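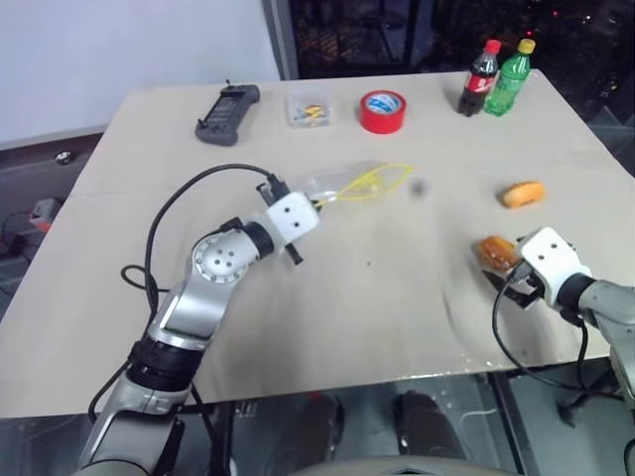
## 4. The Mixed Table

I'll admit up front that this was my favorite part of the study, and I probably spent too long on it. The earlier sections dealt with tidy tables, where everything belonged to one family: all food, all stationery, all hardware. The mixed table is what most of us live with. You've got bread rolls a short reach from a plastic bag, a little container of bits and pieces along the back, and some piece of electronics that got put down and stayed down (Figure 1, at the head of this section).

We asked 29 people at the Roditz site to look at layouts like this and tell us what they would clear first, what they would leave, and what they would want to put together in the same bin. All told we collected 214 clearing orders. I read every one of them, mostly at my kitchen table, which was a mixed table itself by the end!

### 4.1 Bread goes first, mostly

The rolls were the easy call. They're big enough to grab without thinking, they have a nice strong color against a pale board, and people know what they are right away. They also bring their own rules with them. Several people told us they'd never put bread in with hardware, even for a minute, even if the bin was clean. One person at Bickerstaff (our second, smaller site) wanted the rolls off the table before she would talk about anything else, and I have some sympathy with that.

Where it got interesting was when two rolls lay apart from each other. I had expected people to sweep up both in one go and then start on the rest. Plenty did. But a good number took whatever was nearest on the way to the second roll, so the bread got split up by a bag or a container. In the Climstead coding scheme this counts as a broken group, and I kept that label for consistency, although "broken" sounds harsher than I'd like. It's a perfectly sensible way to clear a table if your bins are close.

### 4.2 Clear plastic is trouble

I hadn't planned a subsection on packaging. It got one anyway, after the notes kept coming back to it. A see-through bag with something yellow in it can be named two ways, as a bag or as the yellow stuff, and the name people chose did a lot to predict where they put it. Bag people sent it to packaging. Contents people wanted to sort it by what was inside, and then got stuck if they couldn't tell what that was.

The small clear container gave us far less grief. It has a definite shape, its sides stay put, and people were happy to treat the colorful pieces in it as one item. A crinkled bag doesn't offer that. It catches the light along its folds, and up close the contents and the plastic run together. Compare it with the roll of red tape in Figure 2, which no coder ever argued over.

I ended up giving the bag its own code, "soft clear," and going back through the whole set. That took eleven evenings. The Katard bins, which are labeled by material, made the split even sharper: with those in use, hardly anyone held out for sorting by contents.

**Figure 2.** Clear packaging, soft and rigid, with a roll of red tape standing on its edge nearby.
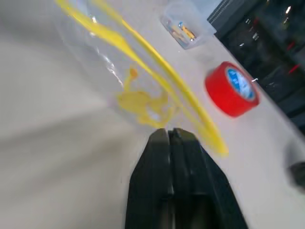 Sieglinde Pfeiffer thinks I'm making too much of the plastic. Her view, after reading a draft of this section, is that people hesitate over the bag for a much duller reason, namely that they don't know whether it is trash. If we had told them up front that everything on the table was to be kept, she says, the two camps would have melted into one. She'd also like me to stop calling them camps.

She may well be right about the trash question. Our instructions said "clear the table" and left it there, and eight people did ask us whether anything could be thrown out. We told them to decide for themselves. I went back to those eight, and they split over the bag much as everyone else did, so I'm keeping the code for now, but a rerun with a "keep everything" instruction is the obvious next step. Phyllis Furnival has already drafted the wording, and we'll use the same layouts so the two sets can be laid side by side.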